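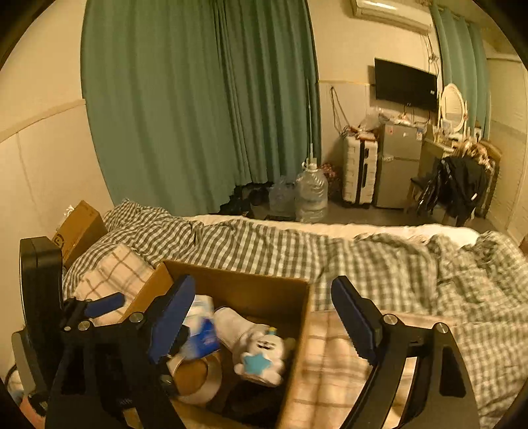
Open box on a gingham duvet, with a plush toy and a printed package inside.

Setting up a shared channel for a hybrid workshop

These steps cover the messaging channel used by people in the room and people joining remotely during a workshop on images and networks. They were written for the Stelunari sessions and assume one host, one channel moderator and up to 30 participants. Larger groups need a second moderator and are not covered.

Before you start

You need a laptop with the desktop version of the messaging app, a phone registered to the same account, and a folder with at least 2 GB free for the archive. The account should belong to the organisation. If it belongs to a member of staff, ownership of the channel has to be transferred when that person leaves, and the transfer is locked for a period after any password change.

Step 1. Create the channel and the group

Create a channel for announcements and a separate group for replies, then link the two in the channel settings under Discussion. Posts made in the channel will appear in the group automatically. Set the channel to private. Give both the same name, with "talk" added to the group.

Step 2. Set permissions

In the group, switch off the following for ordinary members:
Add members
Pin messages
Change group info

Leave media and files switched on. Slow mode should be off during exercises and set to 30 seconds during talks. The moderator changes this by hand.

Step 3. Decide how images are sent

An image sent as a photo is resized and recompressed, and its metadata is removed. An image sent as a file arrives unchanged, with the original file name, the embedded date and, where the phone recorded one, the location. Both methods are useful in a workshop about circulation, but participants have to know which one they are using.

For the relay exercise devised by Giorgia Parisi, the first person sends a picture as a file. Each of the next 9 people saves it, opens it in any app they like, and sends it on as a photo. The last version is compared with the first for dimensions, file size and metadata. Record the values in the shared sheet as you go. Forwarding inside the app does not recompress the image, so each person must save and upload again.

Location data should be dealt with before anything is sent as a file. On most phones the share menu has an option to leave out the location. Ask participants to check this on a test picture first.

Step 4. Pin the working message

Pin one message only. It should contain the timetable, the video link, the name of the moderator and the rule on consent: pictures posted in the group stay in the group unless the person who posted them agrees otherwise. Edit this message when something changes – a second pinned message tends to be missed on small screens.

Step 5. Run a test

Hold the test on the Thursday before the workshop, with at least one person on mobile data. Post a photo, a file, a voice note and a link. Check that each appears in the linked group and that replies are threaded under the correct post.

Step 6. Export the archive

On the desktop app, open the group menu and choose Export chat history. Select photos and files, raise the size limit to 100 MB, and choose the machine-readable format if the material will be analysed later. The HTML format is easier to browse. Exporting twice, once in each format, is acceptable.

Corrections to this page go to Noemi Messina. The template for the shared sheet is kept by Sinan Yalçınkaya.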